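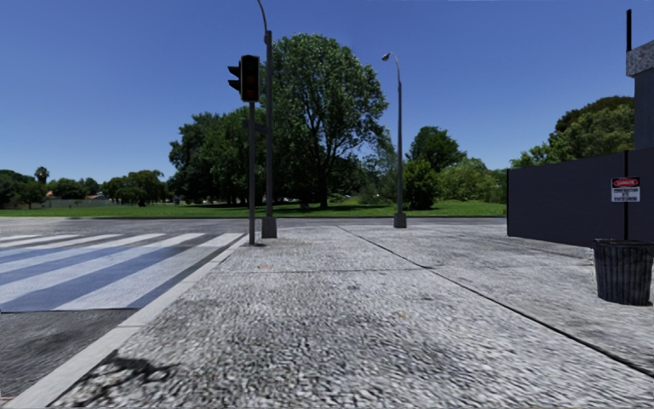
Walkers wanted: Wanyama Footpath Survey

Do you have opinions about kerbs? Your family has heard enough of them, so bring them to us.

We need 30 people to walk the same route twice in January and fill in a form afterwards. It has 6 pages. We did try to shorten it.

What you'll do
Two walks at your own pace, one at 7 am and one at dusk. Note where you slowed down, crossed early or muttered.

What you get
A $30 Barketti voucher per walk and a hat in a colour we regret.

Who can apply
Adults living in Wanyama or Treresberg. Prams, canes and wheelchairs very welcome. Dogs may attend but can't fill in the form.

Ask for Gizella Pintér at the Skonine office, extension 693. Let it ring.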